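Plarnunico Fleece Blanket, Queen Size: My Thoughts After a Whole Winter
Posted Jul 3, 2020 by Nhyira Annan

I know, I know, who reviews a fleece blanket in July? But I bought mine in January and I wanted to give it a fair run before I opened my mouth.

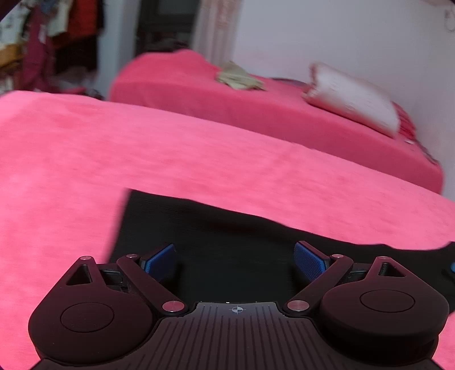 I paid $38 for it, plus shipping, after my old Vatalico throw finally went bald along one side (nine years, so no complaints there!). I almost went with the Quansah, and I still think theirs has the nicer hem, but it was more than I wanted to spend on something the dog would be sleeping on by the weekend.

So, the good. It's soft, really soft, the kind where you sit down to fold it and somehow you're still sitting there at lunchtime. It's warm without being heavy, and it stays put on the bed even though I kick like a mule. I wash it cold with a little less detergent than usual and hang it over the porch rail, and it's dry before supper.

Now for the grumbles. It shed like crazy the first two washes, and my lint trap looked like a small animal had moved in. Static is bad on dry nights, too, and I got a zap off the lamp more than once. And the queen size runs short! If you're tall, or you like a good tuck at the foot, order the king and don't think twice.

My neighbor Tetteh Issahaku has the same one on his guest bed and says his pilled within a month, but he dries it on high, and I've told him about that.

Would I buy it again? I would, and I've got my eye on a second one for the den.

We use cookies to improve your visit. By continuing to browse you accept our cookie policy. Accept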